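Forum de la fédération des associations omnisports – Rubrique Matériel et locaux
Sujet : Rangement et tri des volants en plastique, proposition de règle commune
Statut : ouvert

secretariat_gudia
Mesdames, Messieurs,
La section badminton de Gudia procède actuellement à la révision de son règlement intérieur, dont l'article relatif au petit matériel n'a pas été modifié depuis l'ouverture de la salle Albers. Le stock de volants en plastique y est fixé à 300 unités pour la saison, réparties entre l'école de jeu et les créneaux loisir. Le texte actuel prévoit que les volants soient « rangés après usage », sans autre précision. Il en résulte que les bacs reviennent au local dans des états très divers et que les encadrants du mardi consacrent le début de leur créneau à un tri qui ne leur incombe pas.
Nous envisageons la rédaction suivante : tout volant est examiné à plat, sur table, avant d'être remis dans un bac ouvert à poignées. Les volants déclassés sont mis à part pour les exercices au mur. Le bac est rapporté au local par la personne signataire de la feuille de séance.
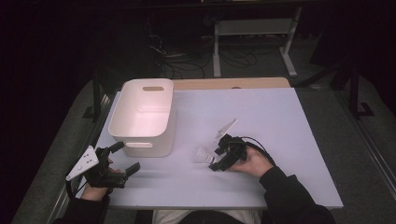
Bac blanc à poignées ajourées sur la table.

Nous serions reconnaissants aux sections ayant déjà adopté une règle comparable de bien vouloir nous communiquer leur rédaction et leurs observations.

section_jolumer
Bonjour,
La section de Jolumer applique une règle voisine depuis deux saisons. Notre article 14 dispose que « les volants sont contrôlés à l'issue de chaque séance par l'encadrant ou par un joueur majeur désigné par lui ». La mention du joueur majeur a été ajoutée à la demande des encadrants.
Deux observations sur votre projet. Le bac ouvert est commode pendant la séance, mais il nous paraît inadapté au stockage : les volants s'y entassent et les jupes du fond se déforment sous le poids des autres. Nous conservons pour notre part les tubes d'origine. Par ailleurs, le terme « examiné » est trop vague pour un règlement. Il conviendrait d'énoncer les motifs de déclassement.

materiel_brisis
Je me permets de ne pas partager l'avis de la section de Jolumer au sujet des tubes. À Brisis, nous les avons abandonnés l'an passé. Ils se perdent, leurs couvercles davantage encore, et les enfants de l'école de jeu forcent les volants à l'intérieur, parfois à l'envers. Le remède est pire que le mal. Un bac rempli à mi-hauteur ne déforme rien. Il suffit d'inscrire cette limite dans le texte, ou de tracer un repère à l'intérieur.
Je souscris en revanche à la remarque sur les motifs de déclassement.

section_jolumer
Nous prenons acte de l'expérience de Brisis. Elle ne correspond pas à la nôtre : nos tubes sont numérotés et remis contre signature, et les pertes demeurent limitées. Nous maintenons qu'un volant posé dans son tube vieillit mieux qu'un volant jeté dans un bac, quelle que soit la hauteur de remplissage.

secretariat_gudia
Nous remercions les deux sections. La question du contenant pourrait être laissée à l'appréciation de chacune, celle des motifs de déclassement devant en revanche être traitée dans le corps du texte.
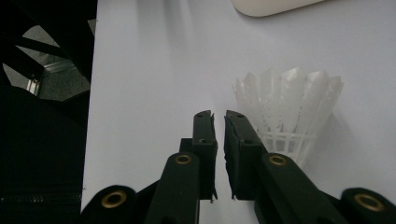
Les motifs de déclassement pourraient être ramenés à 2 : la rupture de la jupe et le desserrement de la tête. Le simple pli nous semble devoir être exclu de cette liste. Sur un volant comme celui-ci, certaines pointes du haut de la jupe paraissent pliées ou légèrement tordues, et nous ne souhaitons pas qu'un encadrant zélé l'écarte pour cette seule raison. Une déchirure dans la partie ajourée justifierait en revanche le déclassement immédiat. En cas de doute, un échange de quelques frappes permettrait de trancher.

materiel_brisis
La distinction me convient. Je proposerais toutefois d'écrire « rupture d'une nervure » de préférence à « rupture de la jupe », cette dernière formule pouvant laisser croire que la jupe doit être entièrement fendue. Je rappelle également que nous avons déclassé plus de volants pour trajectoire irrégulière que pour casse visible. L'examen sur table ne suffit donc pas et l'essai devrait être systématique pour les volants destinés aux rencontres.

tresorerie_intersections
Une précision d'ordre budgétaire. La commande groupée de la prochaine saison porte sur 1 000 volants, contre 800 précédemment. Cette hausse ne pourra être reconduite. Si l'essai systématique conduit à écarter davantage de matériel, les sections concernées devront en supporter le coût sur leur dotation propre. Je demande par ailleurs que les volants déclassés figurent sur la feuille de séance, même lorsqu'ils restent utilisés au mur.

section_jolumer
Nous sommes défavorables à l'inscription des volants déclassés sur la feuille de séance, déjà trop chargée. Un relevé mensuel affiché au local rendrait le même service.

secretariat_gudia
Le relevé mensuel sera retenu dans le projet, sous réserve de l'accord de la trésorerie. La rédaction proposée par Brisis pour les nervures est reprise. L'essai demeurera facultatif hors rencontres. Le texte révisé sera déposé dans cette rubrique en mai, et les sections disposeront alors de la faculté de formuler leurs réserves par écrit.

materiel_brisis
Bien reçu. Pouvez-vous indiquer si la limite de remplissage du bac figurera dans l'article ou dans l'annexe ?

secretariat_gudia
Dans l'annexe, avec les dispositions relatives aux clés du local.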